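How to replace the insoles in your walking shoes

Old insoles are a common reason for tired feet, and changing them takes only a few minutes. I walk to work every day and I change mine two times in a year, in May and again before winter. Below is the way I do it.

What you need

A new pair of insoles, scissors, a pen and a soft brush. If the old insoles are glued, keep also a hair dryer near you.

1. Take out the old insoles

Open the laces completely and pull the tongue forward. Put two fingers under the heel of the insole and lift slowly. Most of them come out easily. If you feel glue, warm the inside of the shoe with the hair dryer on low heat for one minute and try again. Do not pull hard, the lining of the shoe can tear.

2. Clean the inside

Shake out the sand and brush the corners near the toes. Wipe with a cloth that is only a little damp and leave the shoes open overnight. Do not put them on the radiator.

3. Compare the sizes

Insoles are often sold for two or three sizes together, so they are usually too long. I have used Bindero and Lehtinen insoles, and the Lehtinen ones were longer in the same size. My friend Oskari Juntunen buys Vovex and cuts nothing, but he has big feet.

Lay the new pair next to each other on a flat surface, the top side up, and check that you really have one left and one right. It is easier on a small table than on your knees.

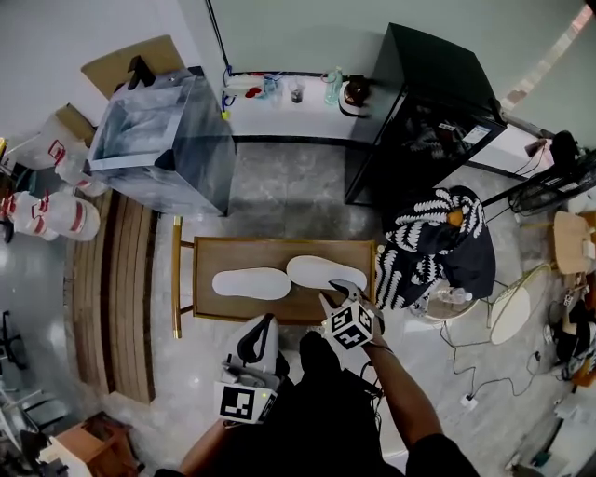 4. Mark and cut

Put the old insole on the new one, with the heels exactly together, and draw around the toe with the pen. Cut a little outside of the line – you can always cut more later. Cut only at the toe, never at the heel. If the package has printed lines for the sizes, start with the bigger one.

5. Put them in

Bend the insole slightly along its length and slide it in, toe first. Press the heel down well. Then feel with your hand that the front is flat. If it makes a wave, take it out and cut a very thin piece more.

6. Test at home

Wear the shoes inside for one evening. If your heel lifts when you walk, the new insole is too thick for this shoe. Choose a thinner model, or keep the thick ones for your winter boots.

Updated Jul 2, 2024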